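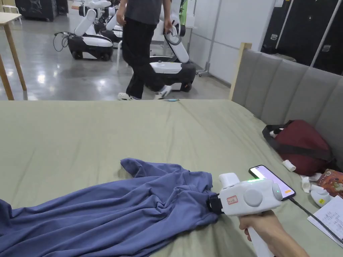 A blue-violet garment on a sage-green sheet.

Small Food Business, Unit 4: Dough, Ovens and Your First Menu
Notes by Jessie Drummond

Welcome back, everybody, and thank you for the lovely sourdough crackers that were left on my desk (whoever you are, more salt next time, but I ate every one). Last unit we stayed on paper with permits and rent. In this one we get flour on our sleeves, and I want you to read these notes before the kitchen session, even if you've been making flatbreads since you were nine.

Our running case is Grelarby, the little bakery counter that Ailsa Menzies and Archie Cairns opened in the back half of a hardware store. They had worked together for years in a hotel kitchen, Ailsa on pastry and Archie on just about everything else, and they began with far too long a menu. I say that with affection, having eaten most of it! There were two soups, a hand pie, four kinds of bun and a stuffed flatbread they called the Curka, filled with potato, leek and a sharp white cheese. The Curka was the thing people came back for.

What they sold in the first August

Curka flatbreads: 1,944
Hand pies: 504
Everything else together: 274
Total items: 2,722

Take a minute with those numbers. The flatbread was over two thirds of everything that crossed the counter, and yet by Archie's own reckoning it was getting less than half of the morning's work. The soups in particular ate up his time, all that peeling and straining, and then most of a pot went home with the dishwasher. Before the kitchen session, please write half a page on what you would have dropped first and what you'd have kept even if it sold badly. There is a case for keeping a slow seller (it might bring in somebody's grandmother, who then buys six buns), so do argue with me if you feel like it.

The dough

Ailsa's dough is a plain one: bread flour, water, salt, a spoonful of yogurt and very little yeast. She works at 70 percent hydration, so for every 1,000 grams of flour you weigh in 700 grams of water. Please weigh it. I know some of you have a favorite cup, and I'm sure it's a fine cup, but a cup of flour scooped by you and a cup scooped by your first employee are two different amounts of flour, and your customers will taste the difference before you do.

Mix until no dry bits are left, cover, rest half an hour, then fold the dough over itself four times and put it in the cooler overnight. Take it out at 5 a.m. if you open at eight. In a warm kitchen you can let yourself sleep a bit longer, but watch the dough and forget the clock.

Ovens

Helmut Teuber, who taught this unit before me, used to make every class draw its oven from memory, hot corners and all, and I've kept that up. Bake a tray of plain dough rounds, look at the colors, and mark on your drawing where they came out pale and where they scorched. Grelarby's deck oven ran hot at the back left, so Archie turned each tray once at the halfway point and left it at that.

Reading and things to bring

Greer Urquhart's handout on pricing, pages 3 to 8. Skip the section on catering for now, we'll get to it in Unit 6.
Your costing sheet from last unit, corrected.
An apron, a scale that reads in grams, and a container with a lid for your overnight dough.
Something to write on that you don't mind getting greasy.

My office hour is still 4 p.m., and the door is open if the kettle is on.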